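I keep all my photos on a box called the Flotholm. It's a NAS, a shared drive for the whole house – like a closet everyone can open.

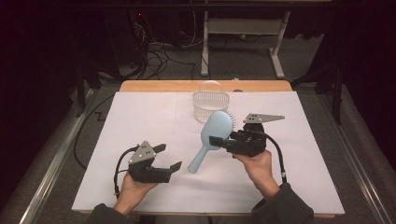

Two grippers over a white board.

So what if a drive inside breaks? Mine has two, and each saves the same stuff!

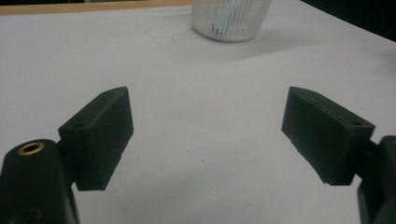 My cousin asked if that means you never need another copy. Nope! Delete a file and it's gone from both drives.
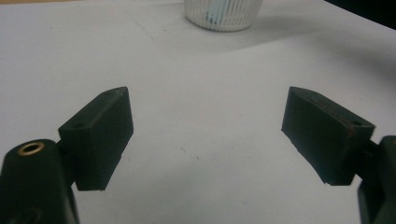 So I copy everything again every 10 days, onto a drive I keep at Grandma's.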